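Open day at Drarora

July 15, 2021

Drarora let people into their workshop for an afternoon and I went with Oana Sandu, who used to work near there and knew where to park. They had 8 stations set up. Most had a line, so we got to five of them.

The first few were what I expected – a sorting belt, a cart that follows tape on the floor, a long talk about batteries. The one I liked best was near the back, where two black arms were working on a paper shopping bag with candy in it. Tadhg Phelan was running it. He said handles are the hard part. Paper bends, and a loop of it never sits in the same place twice.

We stayed for some 15 minutes. Tadhg stopped a run twice and started it over, and he answered questions while he did it. A kid next to us asked if the arms could eat the candy. He said no.

I asked how long they had been on bags. Since April, he said, and before that it was folded towels. He thought the towels were easier. Oana asked about plastic bags and he just shook his head.

The berry candy was still in the bag, by the back side, with one gripper at the front handle and the other arm over by the left one.
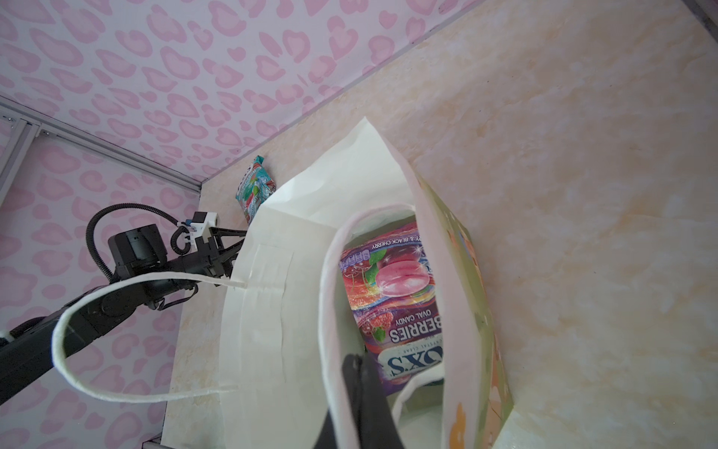
Getting there

The lot fills up early. We took bus 277 home after lending the car to Oana's sister, and the stop is two blocks from the door.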